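The robot that waits before it moves

The control team at Konov works on the second floor of a former print shop. I visited in November to speak with the engineer who leads the motion software there. She asked that I leave out her name, because the work belongs to several people and she does not like to be the face of it. We drank tea and spoke for most of an afternoon.

Her subject is the part of the program that sits between planning and the motors. The planner, which the team calls Praneck, proposes a path for two arms. A second program, Lloyd, decides whether the path is still good at the moment it should be followed. "People think the hard thing is to find the path," she told me. "For us the path is found quickly. But then it gets old, and you must notice that it is old."

I asked what she means by old. A path is computed from one view of the room, she explained, and when the arms begin to follow it, the cloth may already lie in another shape. Soft things are the worst case. A box stays a box, but a pillow changes its outline when you touch it, and a blanket has almost no outline that a program can trust. In the first version, Lloyd compared the new view with the old one and stopped the arms at every difference. "It was a very safe robot," she said. "It did nothing at all."

The present version gives each difference a weight. A change near the fingers counts much, and a change on the far side of the bed counts little. The weights were first set by hand, and later they were fitted to 2,121 recorded attempts at household tasks, most of them with bedding. She is not fully happy with this number. Many of the attempts look alike, she said, and she would gladly exchange half of them for a small set of really strange ones. 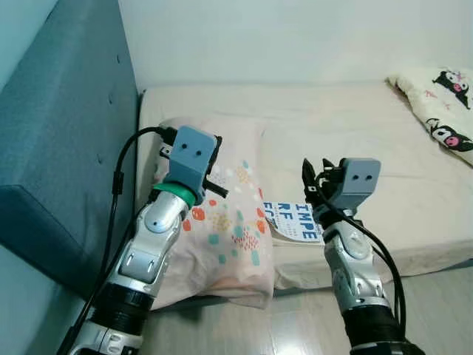 Why do the two arms need one shared plan?

Each arm can reach into the space of the other, so a path that is free for one may be blocked a moment later by its neighbor. Praneck therefore plans both arms on the same clock and lets one of them wait when they would come too close.

The waiting brought its own trouble. For six weeks the team looked for a fault in which both arms stopped and neither started again. Each was politely giving way to the other. The cure was four lines of code, and it gives priority to the arm that is nearer to its goal. "I am a little ashamed of how long we looked," she said. "We suspected the network, we suspected the cameras, we even changed a cable."

I was curious about the tools they use for such a search. She opened a viewer called Bitthorpe, written by the team itself, which plays back what the software believed at each step. It shows the planned path in one color and the followed path in another, and a narrow strip at the bottom lists the decisions of Lloyd in plain words: continue, slow down, ask for a new plan. She insisted on the plain words. Before that there were 11 numeric codes, and new colleagues kept a paper list of them beside the keyboard.

Has she considered replacing all of this with one large learned model? She has, and a part of the team is trying it. Her doubt concerns the repair. When the present system makes an error, she can usually say by evening which part was wrong. With the learned model she can only collect more examples and hope. "Maybe in a few years I will think differently," she said. "I change my opinion when the logs change."

Before I left, I asked what she is working on next. It is the speed of the new plan after a stop. At present the arms stand still while Praneck thinks, and she would like them to go on slowly in a direction that is surely harmless. The difficult word in this sentence, she said, is surely, and she went back to her desk to look at the results of the afternoon's test.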